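Print this article | E-mail this article
Search this journal Go
Shares 43 | Comments 0

4.2 Sorting donated goods in small charity shops

The second part of the study dealt with what happens to donated household goods between the back door and the shelf. Interviews were held with staff at 40 shops in the Pridura district, and 181 donation records were read alongside them. The records were kept by hand in most shops, and their level of detail varied widely. In several cases a whole carton was entered under a single word such as "mixed" or "bathroom".

Mittal and Nigam have argued that the first sort decides most of what follows. An item placed with others of its kind is priced sooner and is easier to find when a customer asks for it. An item left in a mixed container tends to stay there until the container is needed for something else. Our interviews support this view in general terms, although managers differed on how long a mixed container could be left before it became a problem. At the Zenden Road shop the limit was one working day. At Cenulberg there was no fixed limit, and the manager regarded the matter as one for the judgement of whoever was on duty.
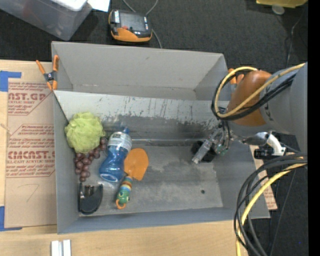 Figure 3. Bath pouf and artificial grapes in a two-compartment bin.

The shops also differed in the categories they used. Clothing, books and crockery were treated separately almost everywhere. Small decorative and personal care items were not, and these made up a large share of the entries that could not be matched to a later sale. Chaturvedi's earlier survey recorded the same difficulty and proposed a category for "small goods, unsorted". Two shops had adopted the label. In both, staff reported that it was soon applied to nearly everything that did not fit elsewhere – including, in one shop, a set of curtain rings and a road atlas.

Pricing followed a similar pattern. Where a printed price guide was in use, staff consulted it mainly for furniture and electrical goods. Lesser items were priced from memory, and the prices given for comparable goods varied from one shift to the next. Chauhan and Gautam suggest that a short list fixed to the sorting table would reduce this variation. A list of this kind was on trial at the Vishwakarma branch in January, but the returns were not complete when this paper was prepared. The effect on staff time is considered separately in Section 4.3.

Print | E-mail | Back to contents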